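Stakgate starts its second laundry round
July 21, 2018
Filed under: Robots, Around town

I've been meaning to write about the Stakgate folks for a while, and this week they gave me a good excuse. The little company over in Stundilberg (you know, the one above the bike shop with the green door) has kicked off round two of its clothes-folding collection, and I got to tag along for an afternoon and ask a lot of dumb questions.

Quick catch-up if you missed my piece in January. Stakgate wants to teach a robot to handle laundry. To do that they need examples, piles and piles of them, of people doing the job the ordinary way. So they hand out pairs of grippers, one for each hand, with a camera on them, and people use those in place of their fingers at home. The recordings go back to the office, where a program called Dukitz learns from them. No robot in the bedroom at all! I think a lot of readers had that part wrong last time, going by my inbox.

Round one ended with 1,515 usable recordings. Round two is going for 3,871, and Hanna Duda, who runs the collecting side, told me she picked that number herself by looking at how many garments Dukitz still gets badly wrong. Towels are fine now. Pants are pretty good. Sleeves are the trouble, and dark sleeves on dark shirts are the worst of the lot, so the new instructions lean hard on long-sleeved stuff.

"If you own a black sweater, I want to meet you," she said, and I'm fairly sure she meant it.

The other big change is where people fold. Last time most of it happened on tables at the office, and Dukitz got very good at tables at the office. Put a shirt on a couch and it was lost. So now everybody works at home, on whatever they'd normally use — beds, floors, the top of the dryer — and they're asked to leave the room the way it is. Kacper Ostrowski, who checks the recordings as they come in, says his favorite ones have a lot going on in the background. He used to send those back.

I tried the grippers myself, of course. They're lighter than I expected, but you lose all the feeling in your fingertips and you find out how much of folding is done by touch. My first T-shirt took forever. Kacper was very polite about it and then didn't keep the recording.

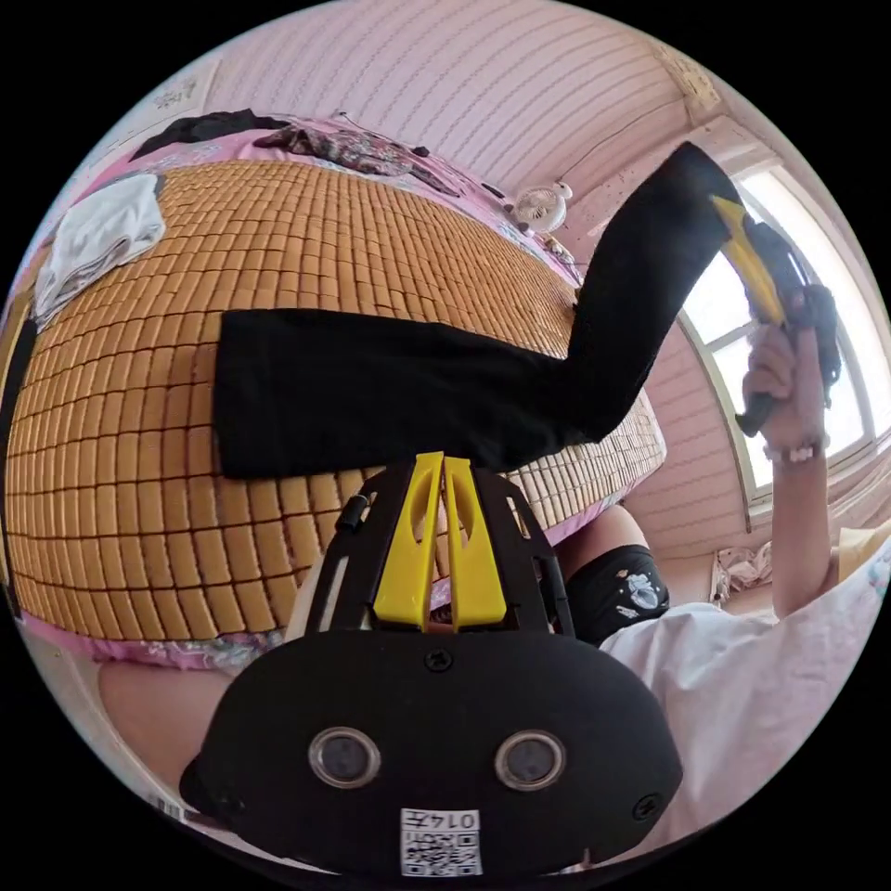
Oliwia Walczak has done far more of these than I have, 156 in the first round alone, and she gave me the tip I should have had before I started: pick up the sleeve first, get it up off the surface, and look at which way the rest of the shirt wants to go before you lay anything down. She also says to slow down at the pinch. A rushed grab that slips is still worth saving, but the program needs plenty of good grabs to go with it, and she likes to do a few calm ones at the start of each session to get her hands going.

Each person in this round is asked for 100 recordings, spread over as many days as they like. You can stop in the middle of a pile and come back to it. If something goes wrong you leave it in and keep folding, and Kacper sorts it out on his end.

They still have spots open, mostly for people with evenings free. Iwona Baran is handling sign-ups and she'll want to know what kind of clothes you've got and where you usually fold them. Ask for her at the Stakgate office, or leave your name at the counter at Lis, where she picks up the list every morning along with her coffee.

I'm on the list too, by the way, and I've got two black sweaters.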